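Trotus Tabletop Wrapping

A collection of pictures and notes on flower wrapping and other small table tasks

Contents

Trotus covers everyday work with paper, cloth and artificial flowers on a table top. There are 2,019 entries in this release. Each entry has one picture, a short text note and a line in the index file. The index is a plain comma-separated file, and the notes are UTF-8 text.

The entries are sorted into 6 folders by activity:

bouquets
gift paper
napkins and cloths
ribbon and string
table setting
clearing up

The bouquets folder is the largest. The clearing up folder was added in this release and is still thin.

Index columns

entry: folder name and running number
materials: paper, cloth, flowers, ribbon or string, separated by semicolons
main color: the color of the main item, in one or two words
table cover: plain, printed or none
note: name of the text file that goes with the picture

If a material can't be told from the picture, the field says "unsure". Please don't fill these in by guesswork. An empty field means the entry has not been checked yet.

Naming colors

We use ordinary color names. Dusty blue and light blue are both entered as blue, and the difference goes in the note. Purple and mauve are both entered as purple. A printed table cover is never used for the main color, even when it fills most of the picture.

Flowers

All flowers in Trotus are artificial. Notes give the kind of flower where it is clear, then the color, then how the bunch stands to the paper: above, on or inside. "Above" is used when the stems have not been laid down. Loose leaves count as part of the bunch.

Changes

Version 2 merges the old Plidinier set into the bouquets and gift paper folders. Running numbers in those two folders have changed, so indexes made for version 1 will not match. The 66 entries held back from version 1 for missing notes are now included. Gorent, the script that checks the index against the folders, now reports duplicate note names.

Known problems

Tissue paper and thin wrapping paper are mixed up in some older notes. The ribbon and string folder uses "bow" and "knot" for the same thing in places. Spelling of "gray" is not consistent.

Sample from the bouquets folder
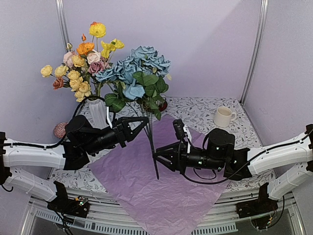
Mosoti Data Notes, Issue 6

materials: flowers; paper
main color: blue
table cover: printed
note text: Blue artificial roses with green leaves, held nearly upright above purple tissue paper. Paper set as a diamond, one corner to the back, lower part over the front edge of the table. One lighter bloom hangs low in the bunch. Cover is white with dark gray sprigs and leaves.

The color field takes the flowers first when flowers and paper appear together. The paper color stays in the note.

Corrections

Send corrections as a changed index line with the entry number at the front. One line per entry, please. Changes to note files should come as the whole file.

Last updated March 25, 2020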